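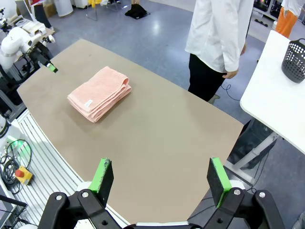
Figure 4-1. Towel placed for the start of an episode, wrist view

4.3 Recording towel episodes

Use this section to record demonstrations for the Flarkero towel-folding policy. It assumes both arms are calibrated (section 3) and the Allari recorder is running on the workstation. A full task set is 200 episodes.

Before you start

1. Release the emergency stop and check that both arms report READY in Allari.
2. Open and close each gripper once. Wipe the finger pads if there is lint on them.
3. Select the task name from the list. Do not type a new one – the trainer treats each spelling as a separate task.
4. Place the folded towel on the table. Change its position and angle between episodes.

Note: Move the towel by hand only while recording is stopped.

Recording an episode

5. Press the left pedal. The status line changes to REC.
6. Approach the towel slowly and close the gripper on it.
7. Lift, carry out the fold, and release.
8. Return both arms to the rest pose and press the left pedal again.
9. Mark the episode KEEP or DROP. If you do nothing for 5 seconds, Allari marks it KEEP.

CAUTION: Keep one hand within reach of the emergency stop whenever an arm is powered.

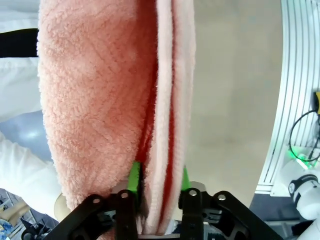 Grip depth has more effect on the trained policy than speed does. A grasp that catches only the top layer will pull the towel open during the lift, and the episode should be dropped. With a folded towel, close on the whole stack, as in Figure 4-2, where the green pads press in on the folded layers from both sides. Terry cloth compresses a good deal, so set the grip force to the value in table 3-2 and leave it there for the whole session.

Do not drop an episode just because the first grasp missed. Misses followed by a clean second try are useful – keep them, and tick RETRY in the episode list. 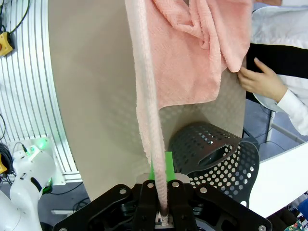 Page last changed: January, Hou release

Episodes with a person in reach

Some task variants include a person handling the towel or steadying something close to the gripper. Record these under the task name ending in _assist and keep them apart from the solo set.

1. Set the speed limit to LOW before the person steps in.
2. Agree on a spoken stop word.
3. Have the person keep their fingers clear of the gripper. In Figure 4-3 the hand is on the edge of the panel, to the right of the gripped cloth.
4. Start recording only when the person says they are ready.

CAUTION: Never hand over a towel while the gripper is closing.

Uploading

When the session ends, choose Session > Close, then Upload to Flosesano. A session of around 1000 MB uploads in one part. Larger sessions are split automatically. If the upload stops with error 2855, the clocks on the two arm controllers have drifted. Run the time sync from section 3.6 and upload again. The recorded files are not affected.

Local copies stay on the workstation until you delete them.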